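Stevel Table Cover, Clear-Gloss Finish
Item 2424
Sold by Usent, Stedport

A wipe-down cover for kitchen and dining tables. It is made for tables that get used all day, where bowls, basins and a kettle stay out between meals. The cover lies flat on round tables and on larger ones with rounded edges. It has no hem and no fringe.

The surface is glossy and pale, somewhere between grey and silver depending on the light. The pattern is printed and embossed into the cover, so there is no separate mat to lift when you clean. Lace shapes in gold and white with scalloped edges mark the places, and there are rose motifs between them.

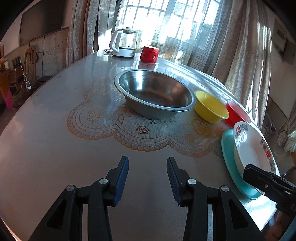
Stevel cover with steel basin, plastic bowls and plates. Tableware not included.

Sizes and ordering

The cover is cut to order. Measure across the widest part of the tabletop and add the drop you want on each side. If you want the cover to stop at the edge, add nothing. Orders are cut at our Stedport shop and sent rolled in a tube. Please do not fold the cover before first use, as fold lines take a long time to relax.

Cutting and packing takes 7 working days. In December it can take longer. Cut pieces cannot be returned unless there is a fault in the print.

Swatches are available under item 721. One swatch per household, postage paid by us.

Care

Wipe with a damp cloth and a drop of dish soap. Dry with a second cloth if your water leaves marks. Tea and tomato should be wiped up the same day. Do not use scouring powder or the green side of a sponge. Do not iron.

Put a trivet under pans that come straight from the stove. Steel basins can be set down directly, but lift them to move them. Plastic bowls and trays slide easily on the gloss and do not mark it.

The shine picks up color from whatever stands on it. A red bowl will throw some red onto the cover next to it. If you would prefer less of this, ask for the matte version, item 400, which has the same pattern.
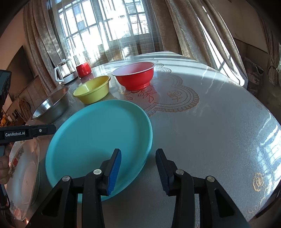

Wiebke Oltmanns: Had mine since spring on a table by a south window. It hasn't yellowed. The corners did curl for the first week, so I left a couple of heavy plates on them overnight and that fixed it. I would order it slightly bigger next time, mine stops just short of the edge.

Reply from Usent: Thank you. For tables with rounded edges we now suggest cutting a paper pattern and mailing it to us with the order. Address it to Þröstur Damgaard at the cutting table.

Also from Stevel: Snorradóttir shelf liner, same gloss finish, sold by the roll.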